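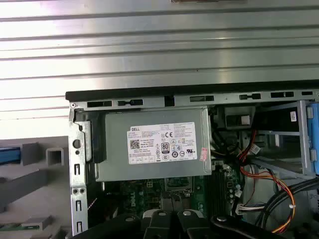
Naheed Soomro wrote to us after the first release that she could not repeat our cable runs, because the README said how to start the arm but did not say how to prepare the cell. She is right, and this version tries to correct it. The text below is for the Purnier cell, the one where desktop computers are opened and taken apart.

Purnier cell, setup and care
Version of 18/03/2026
Maintained by Cauã Lacerda and Elaine Araújo

What is in the cell
One arm with a two-finger gripper, one small camera at the wrist, one fixture for the computer chassis. The work piece is a desktop computer with the side panel already removed. A person removes the panel. The arm does not do it.

Before you put a chassis in
Disconnect the mains cable and wait 300 seconds. Do not open the power supply unit, at any time and for any reason. Lay the chassis flat, open side up, and push it against the fixture until it does not move when you press on a corner. Tie back cables only if the task sheet asks for it. Many tasks need them as they come from the factory.

Gripper
Check the screws on top of the fingers every morning with the hand driver. Tighten by hand only. In February we used the electric driver and damaged the thread of one finger, and the replacement took a long time to arrive.
Clean the finger surfaces with a dry cloth. Alcohol makes our pads hard.
Closing force is set in the file gripper.conf, value 318. For connectors with thin wires use 100. These are controller units and not newtons, please do not convert them.

Wrist camera
After any change of finger, run the calibration again, also if the image looks the same as before. Exposure must stay fixed. Bare metal reflects strongly under our lamps, and with automatic exposure the dark parts inside the chassis change brightness during the movement.

Known problems
The arm stops with error 2 when the wrist cable is pulled at the last joint. Release the cable clamp, turn the joint back by hand mode, and close the clamp again with some slack.
The Andrade script for homing does not check if a chassis is present. Take the chassis out first.

Changes
Solange Bragança rewrote the part on closing force. Ademir Rezende added the cable clamp procedure.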